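Buvo K2 two-finger gripper for kitchen work
Product page with safety notice

Home > Grippers > Two-finger > Buvo K2

Status: in stock. Safety notice applies to units with the first-type finger stop. Read the notice before ordering spares or putting a unit back into service.

Notice last changed Monday, January 5, 2026

Overview

The Buvo K2 is a black electric two-finger gripper for arms that work in test kitchens, training kitchens and home-type worktops. It is meant for pans, bowls, plates and light utensils. It is not meant for knives, glass bottles or anything carried over a person.

The K2 fits the Bevine wrist plate with no adaptor. Other arms need the Himach adaptor, which is sold separately. The wrist camera bracket is included, but the camera is not.

Safety notice: fingers may open during an emergency stop

We have had two reports of a K2 letting go of an object when the emergency stop was pressed. In both cases the gripper was holding the rim of a dish over a hob. The dish fell a short distance. There were no injuries, but one dish broke and the glass hob under it had to be replaced.

The K2 is supposed to hold its last position when power is removed. A spring brake in the body does this. On the affected units the finger stop had worn on one side, so the brake closed against it before it was fully home. The fingers then looked locked but could be pulled apart by the weight of a dish held at the rim.

The fault does not show in normal running, as the motor holds the fingers shut while power is on. A unit can pass its daily grip check and still have it. The controller does not log an error either, and we are changing that in the next Mussa update, due in June.

Risk is highest in work above a cooktop, where a dropped dish can land on glass, on a burner or in a pan of hot food.

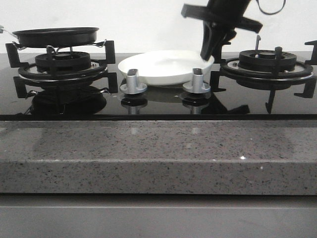

Kitchen work with a gripper at a gas hob and stone worktop.
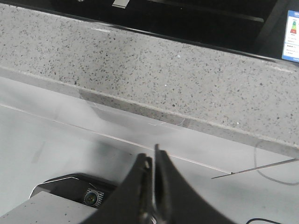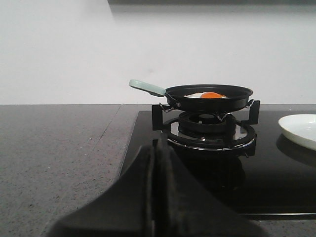 Which units are affected

Units with a plain finger stop are affected. Units with a stop that has a groove cut across it are not. The stop can be seen from below with the fingers fully open and the power off. You do not need to take the cover off to look at it.

If you bought your unit second-hand, or the fingers have been changed, check it anyway. Some finger sets were supplied with a plain stop in the bag and may have been fitted to a newer body.

What to do now

Stop using an affected unit above a hob, a sink or any glass surface until the stop has been changed. It may still be used for light work over a bench at the reduced speed setting.

To test the brake:

Clear the area below the gripper and turn off any burners.
Put the supplied test block between the fingers and close them at the normal force setting.
Press the emergency stop and wait for the controller light to go out.
Pull down on the block by hand with a steady force. It should not move.
Repeat the test 4 times, turning the wrist a quarter turn each time.

If the block moves at all, take the unit out of service. Do not tighten the brake screw. It is set at the factory, and turning it in can stop the fingers opening again when power comes back.

Replacement stops

Grooved stops are sent free of charge to registered owners. Orders leave our store within 48 hours on working days. Each pack has 2 stops, the screws and a printed sheet. Use the new screws. The old ones are shorter and will not reach the thread properly.

After fitting, run the finger homing routine from the Mussa menu and then do the brake test again. If you skip homing, the fingers will close slightly off centre and the grip force reading will be wrong.

Owners who would prefer us to do the work can send the whole gripper back. We pay carriage both ways. Please remove the camera and its cable first and leave the bracket on.

Use near heat

The notice does not change the existing limits for heat. Keep the finger pads clear of open flame and do not rest the fingers on a pan support that has been in use. Cables should be tied back along the wrist so that they cannot hang over a burner. Marks or hard spots on the pads mean they need replacing, even if the grip still feels firm.

Fat and steam get into the finger slides over time. Wipe the slides after each session with a cloth and warm water. Do not use oven cleaner or spray degreaser on any part of the gripper.

In the box

Buvo K2 gripper, grooved stop fitted
One pair of black fingers with pads
Camera bracket
Test block
Controller cable
Printed manual

Spares and related items

Finger pads, pair
Himach adaptor plate
Grooved stop pack (free to owners of affected units)
Long controller cable

To report a dropped object, use the fault form in your account and choose "grip lost at stop". Give the serial number from the side of the body and tell us what was being held and how. Please keep the old stop until we have replied, as we may ask for it back.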